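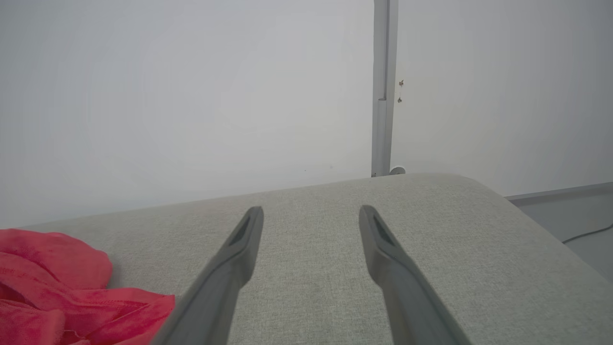

CLALVILLE, Sep 4, 2018 — Folding a shirt is easy until you try to explain it to a machine, so the people at Trerkex have stopped explaining and started showing. Their two-armed robot, Ersoy, now has 460 recorded tries at handling clothes on a gray couch, every one of them guided by a person, and the collection is growing fast!

The idea is simple enough. An operator steers both arms through a job (pick up a sleeve, pull it straight, lay it down) while the robot stores what its cameras see and how its joints move. Those recordings go into a learning system called Jonamlow, which looks for the patterns in them and then has a go at the same job without help.

Songül Kozan, who runs the sessions, began with plain towels. They went well, and she was delighted, and then she brought in clothes with sleeves and everything got much more interesting. A towel has four corners and that's the end of it. A basketball jersey with a big 23 and "BULLS" on it can land upside down, twisted, or with one sleeve tucked under the body, and the robot has to work out which end is which. 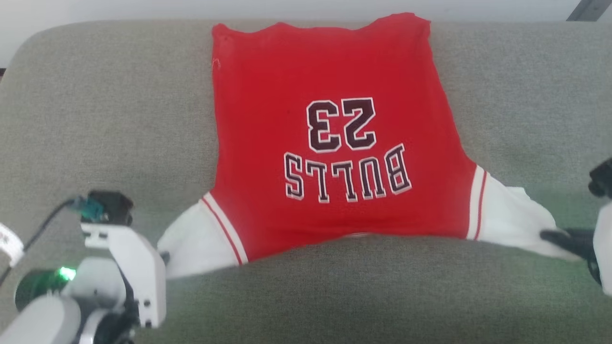
Teodora Nedeljković would like to see even more mess in the collection. Neat starting positions teach a robot very little, she argues, and a person at home is going to toss a shirt on the couch any old way and expect the machine to cope. She also wants the failed grabs kept and labeled, so the system can learn what a bad grip looks like.

Kozan has taken up both suggestions. Operators now drop the clothes from standing height before each try, and a missed grab stays in the record with a short note attached (the notes are fun to read, and some of them are a little rude).
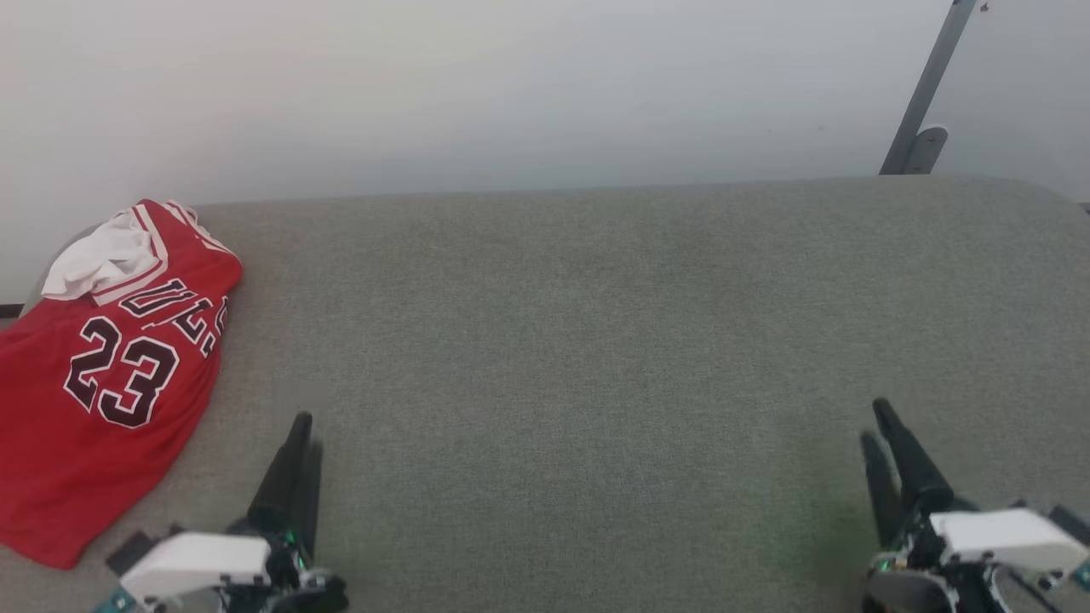 Starting positions get changed in other ways too. A garment might go to one side of the seat, so that one arm has an easy reach and the other has a long one, and the operator has to choose which to use first. Those choices are exactly what the team hopes Jonamlow will pick up.

The next goal is 602 recordings by the end of September, with long-sleeved shirts added to the pile. After that come pants, and Kozan already has a bag of them waiting by her desk.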